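October 25, 2019

I promised back in July that I would write up the blank wall business properly, and then the summer got away from me, and then the grant report did. So pour yourself something warm, because I have a whole stack of notes next to me and I intend to use most of them.

If you're new, the short version is that I work on getting a robot arm to find its way to furniture using only the small camera at its wrist. No camera on the ceiling, no map of the room. The arm gets a picture, decides on a little move, gets another picture, and so on until the fingers are where a hand would want to be. Our code for this is called Pumik (I wanted something shorter, but I was outvoted), and it grew out of an older tracker we had named Cendberg, which I still miss a bit.

Cendberg looked for small, sharp details and followed them from picture to picture. It was lovely on a messy bookshelf. Give it book spines, a lamp cord and a stack of mail and it would glide along like it was on rails. Point it at a bare painted wall and it fell apart, and the trouble is that real homes are full of bare painted walls. We spent most of the spring pretending this was a lighting problem and buying lamps.

The views that gave us the most grief were the half and half ones, where one side is plain wall and the other side is a big piece of varnished wood. You would think the wood would save you, with all that grain to hold on to. Some of the time it does! But varnish shines, and a shine slides across the surface as the camera moves, so the tracker happily grabs the edge of a reflection and follows it off to nowhere. Shadows are nearly as bad – a soft one on pale paint has no real border, and the old code would put its border somewhere new in every picture. 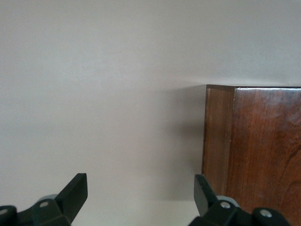
So what we changed was the thing being tracked. Pumik first looks for long, straight boundaries between large regions, such as the line where a flat top meets the wall, or the upright corner between two faces. Those give it a rough idea of where the furniture is and which way it's turned. Only after that is it allowed to look at grain, and the grain gets a vote that shrinks whenever the patch is very bright. The fingers are masked out entirely. I had argued for keeping them in as a kind of ruler, and I was wrong, and I've said so in our group meeting, so now I'm saying it to you too.

We tested on two sets of approaches. The first, which we call Brilano, has 481 runs toward furniture against plain walls. The second is McAlister, with 633 runs in busier rooms. Each run counted as a success if the arm stopped within our distance limit and facing the right way.

Over both sets together, Pumik got 888 successes. I was so pleased with that number that I wrote it on a sticky note, which is still on my monitor. Cendberg, on the same runs, did noticeably worse on Brilano and slightly better on McAlister. That second part stung! When there is plenty of clutter, following lots of tiny details is still a very good idea, and our long lines get broken up by every vase and picture frame.

I've also been going through the failures one at a time, in the evenings, with tea. Most of them come when only one good line is in view. A single horizontal edge tells you how high you are and whether you're tilted, but you can drift sideways along it all day and the picture barely changes. We tried having the arm do a small sweep to look for an upright corner before committing. It helps, though it adds 2 seconds to every approach, and I find those seconds surprisingly hard to sit through.

The next thing on my list is letting the two trackers share the work, with the choice made from how much detail is in view. I have a rough version running on my desktop. It switches back and forth far too often at the moment, so I need to give it a little more patience, and then I'll rerun Brilano from the start and post the failures along with the rest.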